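Block Paving

Block paving is a road or yard surface made of small units, usually of concrete or burned clay, that are laid by hand or by machine on a bed of sand. The units are not glued together. They are held by the sand in the joints, by the friction between neighbors and by the edge restraint on both sides. It is also called interlocking paving, paver brick or, in some countries, simply brick road.

Structure

A block pavement has several layers. At the bottom is the natural soil, which is leveled and compacted. Over it comes a base of crushed stone, and over the base a thin layer of bedding sand. The blocks are placed on this sand and pressed down with a plate vibrator. At last, dry fine sand is brushed into the joints until they are full.

The thickness of the base depends on the traffic. A footpath needs little, while a service road for trucks may need a base of 40 centimeters or more if the soil is weak.

Laying patterns

The most common patterns are stretcher bond, basket weave and herringbone. In stretcher bond the blocks lie in rows, each row moved by half a block. It is easy to lay, but the rows can slide when vehicles brake on them. In basket weave the blocks are put in pairs, and each pair is turned against the next one. Herringbone is a zig-zag pattern and is preferred for vehicles, as the wheel load is passed to blocks in more than one direction.

Edge restraint

Without a firm edge the outer blocks move away and the joints open. For this reason a curb is set in concrete along the paving. In many countries the curb is painted so that drivers can see it at night and in dust. Black and white sections are usual, but plain white is found too. The paint does not last long in a strong sun, and on the Bouazza depot road it is renewed every January.

Wear and maintenance

Block paving rarely fails in one piece. Single blocks crack or sink, and the damage grows when joint sand is lost. Weeds take root in the open joints, mainly where few vehicles pass. In dry regions the wind also brings sand over the surface, and it can hide both the pattern and the damage under it.

Repair is simple. The sunken blocks are lifted, new bedding sand is added and the same blocks are put back, turned over if the upper face is worn. Two workers can reset a small area in one morning. The Kilteck maintenance guide advises sweeping before any inspection, and new joint sand 14 days after a repair.
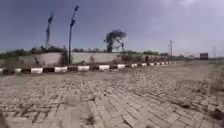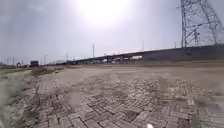
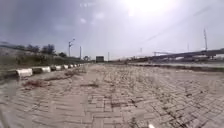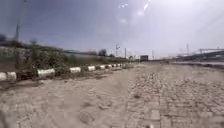
Old brick paving with dust or weeds. First picture: black and white curb before a concrete wall. Third picture: white curb blocks below a grassy embankment.

See also

Curb
Dry joint
Zudwood (wood block paving)
Tunano pattern

Notes

Wood block paving is treated in its own article. The Tunano pattern is a form of basket weave with nine blocks in each repeat, and it is used only for courtyards.

The words "paver" and "block" are used here with the same meaning. Some authors keep "paver" for clay units and "block" for concrete units.

This article was last changed on 30th November.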